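How to compare two grippers on the same arm

When we got our second gripper in March, everybody wanted to know if it was better than the old one. I tried both for one afternoon and I could not say. So I made a small procedure, and I write it down here for other people who have one arm and more than one gripper. In my case the grippers are the Salian, with small fingers, and the Hunotik, which works with suction. The arm and the controller program stay the same for both.

Step 1. Fix the bin

The bin must not move between the tests. Use a clamp and put tape on the table, so you can find the old place again if somebody takes the bin away. I lost one full day of results before I did this.

Step 2. Choose the objects

Take objects which are difficult in different ways. A box is easy for suction and sometimes easy for fingers. A glove is bad for suction, and a syringe is thin and likes to roll. Keep the same objects for both grippers, and do not replace one in the middle of the test.

Step 3. Measure the tool again

After you change the gripper, set the new tool center point and the new weight in the controller. Move slowly to each corner of the bin, with the speed limit on. With sloped walls you should look at the wrist also – the fingers can be free when the joint above them is already too close to the wall.

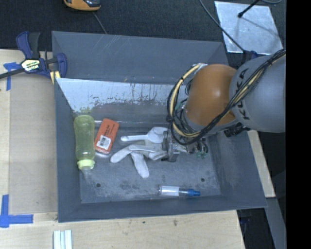 Check the cables in the same slow run. They need enough length for the last joint to turn, but a big loop can catch on an object or on the edge of the bin. I tie them again after every gripper change.

Step 4. Run the picks

I make 200 picks for each gripper. Mix the objects by hand before each round and let some of them touch. A pick is good only if the object is lifted, held and put down in the right place. If it falls on the way, write it as a drop and do not count it as a miss, because these two problems have different repairs.

Step 5. Keep the log simple

One line for one pick: object, result, time. Our log at Noltstead has 3,649 lines now and I can still read it without any special program. Chukwuemeka Osagie proposed to add a column for the grip force, and this was useful for the glove. With 70 percent of the force it came up flat more often than with full force.

Look at the results for each object separately before you look at the total. If one gripper is weak with only one object, try other finger pads first and then repeat Step 4 for this object.

Last change to this page: 2nd May. I added the note about cables in Step 3.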